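Sundau Town FC Supporters' Association
Members' Forum > Club Matters > Ground and Fixtures
Thread: Proposed move of home fixtures to Braltlow for the cup group stage

Posted by: SA_Secretary
Joined: founder member

Members will be aware that the club has written to the regional federation asking for permission to play its three home matches in the cup group stage at the Municipal Stadium in Braltlow. The Association was told of this by letter on the afternoon before the announcement and was not asked for its opinion beforehand.

The club's stated grounds are as follows. Our own floodlights do not meet the standard required for evening matches in the group stage. The away end holds fewer people than the competition rules ask for. The cost of putting both matters right before the first match in May is beyond what the board is prepared to spend this season.

The Association has been invited to send a written response. Members are asked to set out their views in this thread so that the response may reflect them fairly. Please keep to the subject. Comments on team selection should go in the usual place.

Posted by: northbank_regular

I wish to record my objection. Qualification was earned at our own ground, where the side went unbeaten through the preliminary rounds, and it seems a poor reward for those who attended to be told that the matches they were waiting for will be played in another town. Braltlow is 60 kilometres away by the main road. The last train back leaves before the end of any match that kicks off in the evening.

I would also ask whether the federation was approached about afternoon kick-offs. If the floodlights are the main difficulty, an earlier start would remove it.

Posted by: Pesik_Ender

With respect to the previous poster, an afternoon kick-off in midweek would shut out everyone who works. I travel in from Pesik for every home match and I could not be at the ground before six. For me, and for a good many others on the east side, Braltlow is no further than Sundau.

The board has made a reasonable decision in my view. We have wanted group stage football for as long as I have held a season ticket. I would not wish to see us fined, or made to forfeit a home match, over the state of the lights.

Posted by: linesman_retd

The rule on afternoon matches is plain enough. Under the competition regulations the final round of group matches must kick off at the same time, and the federation sets that time. The first two rounds may be moved by agreement between the two clubs. An afternoon start is therefore possible for some of the home matches but cannot be promised for all of them.

On the away end, the requirement is that a fixed share of the capacity be offered to visitors. Our ground is licensed for 3,000. I have not seen the club's working on this point and I should like to. It may be that a section of the east terrace could be given over for the purpose without any building work.

Posted by: SA_Secretary

I am grateful to linesman_retd. The Association will ask the club for its figures on the away allocation and will post the reply here when it is received.
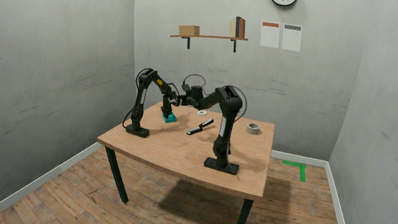 Two robot arms on a wooden table (computer rendering).

The Association will also ask the following. Whether season ticket holders will be admitted to the Braltlow matches without further charge. Whether coaches will be provided, and who will pay for them. Whether the arrangement is for this season only.

Posted by: northbank_regular

The last of those matters most to me. When the youth side was moved to the Belkadi training ground it was described as a temporary measure. That was 13 years ago and they are still there.

Posted by: Pesik_Ender

The youth side moved because the pitch could not take the extra matches, as the groundstaff said at the time. I do not see that the two cases are alike. Three cup matches in a borrowed stadium is a different thing from giving up a pitch.

Posted by: northbank_regular

The cases are alike in that supporters were told one thing and something else took place. I accept that the reasons were different. I would be content with a written undertaking from the board that league matches will stay in Sundau and that the floodlights will be replaced before next season.

Posted by: terrace_steps

May I raise the matter of the playing surface? The Braltlow pitch is wider than ours and a good deal softer in spring. Our two best results in the preliminary rounds came from pressing high on a narrow pitch. The Belkadi side we drew in the group is quick on the flanks and would be glad of the extra room. I appreciate that this comes close to team matters, but the board should be asked whether the coaching staff were consulted.

Posted by: linesman_retd

It is a fair question and in my opinion it falls within the subject. I would add that the visiting clubs have no say in where we play, provided that the ground is approved. Belkadi could not object even if the change went against them.

Posted by: coach_party_organiser

I have arranged travel to away matches for several seasons and can give members an idea of the cost. A return seat to Braltlow comes to 20 per person if the coach is full, and more if it is not. Over three matches that is a considerable sum for a family, on top of admission.

I would be willing to arrange coaches if the club will meet half of the cost. I am not willing to do so if members are expected to pay the whole of it for what are described as home fixtures. One pick-up point would be at the main gate and, if numbers allow, a second would be at Pesik.

Posted by: Pesik_Ender

A pick-up at Pesik would be most welcome. I can collect names from this side if that would help.

On the cost, I agree that the club ought to contribute. I support the move, but I did not mean by that that supporters should pay for it.

Posted by: northbank_regular

Then we are agreed on something.

Posted by: terrace_steps

Has anyone enquired about hiring temporary floodlights? The athletics club did so for its winter meeting.

Posted by: linesman_retd

Temporary lighting is allowed in the preliminary rounds only. From the group stage onwards the lights must be fixed and must have been inspected before the season begins. I looked into this last year when the question first came up. The regulation may be read at the federation's office on request.

Posted by: SA_Secretary

Thank you to all who have contributed. The draft response will say that opinion among members is divided on the move itself; that members are of one mind in asking the club to help with the cost of travel; that season tickets should be honoured at Braltlow; and that a written undertaking is sought on league fixtures and on the floodlights. The question from terrace_steps about the coaching staff will be included as a separate item.

Members who wish to see the draft before it is sent may ask for a copy by private message. Those who object to the wording should say so in this thread and not by telephone.

Posted by: northbank_regular

I should like the draft to say "a clear number of members oppose the move" in place of "opinion is divided".

Posted by: Pesik_Ender

I should prefer that it did not. A few posts on a forum do not show what the membership thinks — there has been no vote.

Posted by: SA_Secretary

The wording will stay as it is unless a vote is called under the Association's rules. Any member may ask for one. The thread remains open until the response is sent.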